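Laundry is still the hard one

Readers of this newsletter ask about laundry more than any other chore. Vacuuming is more or less solved, mowing is close, and a dishwasher has always done most of its own work. The basket of clean clothes still gets folded by hand in nearly every home and in most of the shops that do it for money.

Two companies we follow, Momer and Gedano, are working on folding with pairs of robot arms mounted at a table. Neither sells anything to households. Momer has talked about small laundries and hotels as its first customers. Gedano is looking at the returns desks of clothing sellers, where somebody has to refold each item before it goes back on the shelf.

Towels go well. They are flat and square, and an arm that finds two corners has most of the problem behind it. Pants are slower. There are two legs that slide over each other, pockets that catch, and a waistband that can pull itself out of shape as soon as it is let go. Elastic makes it worse, and kids' clothes and work pants are full of elastic.

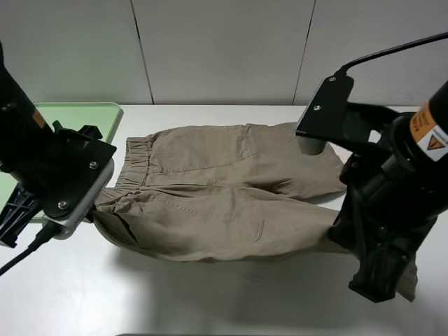

Two arms on a pair of khaki pants, one at the elastic waistband and one at the leg end.

Gedano gave us figures from its latest run of trials. Its arms were handed 3,199 garments of mixed types, and 902 had to be finished or redone by a person. The company did not break the number down by garment, but told us pants and hooded tops made up most of the trouble. It counts a fold as good if the item fits the shelf and the front faces up. A shop with stricter standards would get a higher number.

Speed is the other question. A practiced worker at Myklebust, the commercial laundry in Illier, folds three pairs of pants in the time Momer's table needs for one. Myklebust has looked at the table twice and has not ordered. The manager's view is that a slow machine would be fine overnight, but only if it could be left alone, and for now someone has to stand by to clear snags.

For the home, our advice has not changed. Don't put off buying a dryer or a decent folding table on the expectation of a robot. We will look at sorting in the next issue, including socks.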